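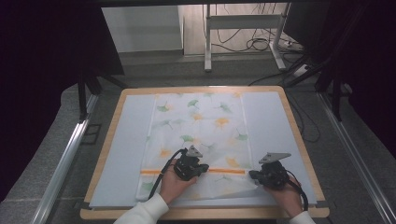 The ginkgo cloth on the foam board, lower right part lifted.

How to fold a thin printed cloth so it does not slide and the fold comes straight?

Reading time: 3 min

Posted by vesine_home, 01/03/2022

Hello to all. I have a white cloth with ginkgo leaves on it, in green, orange and yellow. It is a thin fabric, you can see a little through it. I bought it in October in a small shop in Cenberg and I have now several of the same kind, which I want to keep folded in a drawer.

My problem is the folding. I put the cloth on a low square table, and on the table I have a big foam board, pale blue-gray, because on the bare wood the cloth was moving all the time. With the board it is better. But when I take the lower right corner and lift it, the fabric makes creases and the flap does not come down parallel to the edge. I end with a shape like a fan -- wide on one side and narrow on the other.

I have tried to hold the middle with the left hand and to move only the right. The middle stays, but then the corner turns around it. I have also tried to iron first, on low heat, and it helped only for the first fold.

Do you fold this type of fabric in half first, or in three parts? And is it better to work from the long side? The drawer is narrow, so the final piece must be narrow too. Thank you for your patience with my English.

cenberg154

I have sewn curtains for many years and thin fabric is always like this. The mistake is in the place of the left hand, I think. If you press in the middle and pull one corner, the cloth must turn, it has no other choice. Put your hands on the two corners of the same short side. Lift both together, keep a small tension between them, and bring them to the other short side. Then let the edge touch the board first and lay down the rest slowly.

After this, do not pull to correct. Put your flat hand in the center and smooth to the outside, first to the left and then to the right. If there is still a crease near the corner, open only this part and lay it again. I lost much time in the past by opening everything.

For your narrow drawer I would fold the long way first, in three parts, and after that the short way in half. Two long folds will give you a strip, and the strip is easy to control. Turn the cloth a quarter so the long side is in front of you. You did not say how wide the drawer is, please measure before you start, then you can adjust the first fold.

About the board: foam is good because it holds the fabric a little. If it moves on the table, put a damp kitchen towel under it. Mine is from Brabec and it slides terribly without one.

billau_2000

Just roll it. No creases.

lint1585

Rolling works for me also, but in a narrow drawer the rolls open again, so I tie them with a cotton ribbon. If you prefer to fold, one thing which was not said: a line which is already in the cloth can help you. In your photo there is a thin orange stripe across the lower part. I can't tell if it is printed or if it is a fold line. If it is printed, and it is straight with the weave, use it as your guide and make the other folds parallel to it. If it comes from an old fold, iron it out before, or the fabric will want to go back there.

Also, starch spray. Only a little, from far, and let it dry before you fold. Very thin cotton becomes almost like paper with it. I don't know what your cloth is made of, so test on a corner first.

vesine_home

Thank you, I tried with the two corners together and the first long fold is straight now. The second one is still a little bit wide at one end, but I can close the drawer. The stripe I will check tomorrow in better light. The ribbon I will keep for the bigger cloths, which I have not started yet.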